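Budget for the room before the robot

By Ayantu Woldemariam
2025-06-26

Every organisation I have helped with a robot purchase has started with the same spreadsheet. There is a line for the machine, a line for delivery, and a line at the bottom called "other". The first line gets months of discussion. The last line gets a guess, and it is the one that causes trouble by the second year.

I think we should plan the other way up. Start with the room the robot will work in, the things it will touch and the people who will be there, and put money against those. Then see what is left for the machine.

Last November I worked on a plan for Belay, a small firm that wanted a two-armed robot for household tasks. They had a quote from Grurnlow and a cheaper one from Nullutent. The argument in the office was over the price of the arms. Kedir Tufa, who keeps the books there, asked what the thing would be opening, lifting and putting away, and where. There was no list. It took two weeks to write one, and by the end the cheaper quote no longer looked cheaper, as it left out spare fingers, replacement cables and any training for staff.

Training is a good place to begin, as it is the line most often cut. A robot that arrives with no one able to run it is furniture. At Belay we put down 30 hours of paid time for each operator in the first year. Bezawit Mamo, who ran the operations side, thought this was too much. By spring she was asking for more. I don't say that to score a point. My own first figure had been lower, and she had talked me up to 30 for the setup work and then doubted the rest of it.

Next come the parts that wear. Grippers close on hard edges all day. Cables bend at the same place over and over. I would set aside money for these from the first month and keep it apart from the repair budget. A worn finger is a running cost, like toner. If it comes out of repairs, every replacement turns into a small argument with somebody's manager.

Then there is the room. Buyers like to see a machine at a clean bench with a row of matching cups. If the plan is for homes, the bench tells you very little. A home has a fridge whose door swings wide into the floor space. It has chairs in the way, and small things lying about on a hard floor. It may well have a child in it. All of this affects what you need to buy and how much supervision you need to pay for.

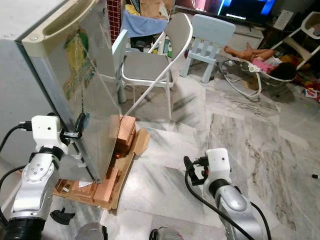 One gripper holds the fridge door open beside the stacked bricks; the living space carries on behind it.

Look at how much floor a single open door takes up, and then think of the arms working next to it. One arm is spent on the door. Whatever else is to be done has to be done with the other. A plan that counts two arms as twice the work is wrong from the start, and I have seen that sum in proposals from people who should know better.

Supervision is the line I would refuse to trim. Where people live in the space, and above all where there are babies or small children, I would pay for a trained adult whose only job is to watch and stop the machine. I would write that person into the budget by name of post, with cover for holidays. Amancay Sepúlveda, who read a draft of this, says that it makes home work too dear for small buyers. She may be right. If so, small buyers should wait, or do their work in a mock-up until they can afford the post.

There is a fair case against all this. Plan for everything and you may never buy anything. Kulap Kaewmanee at Fula holds that view firmly. Her team bought early, spent little on preparation and learned by doing. They did learn a good deal. They also had their robot sitting idle for 5 weeks while they waited for one part, with two people on the payroll to run it. When I asked what the part cost, she laughed and changed the subject.

My rule is a blunt one. Take the money you have and keep 50 per cent of it away from the purchase price. Spend that half on people first, spares second and the room third. If the machine you want won't fit in the other half, look for a smaller machine or a smaller job. Suppliers will tell you the share is too high, and a few finance departments will agree with them. Ask either of them to show you what a robot cost in its second year, with the wages left in.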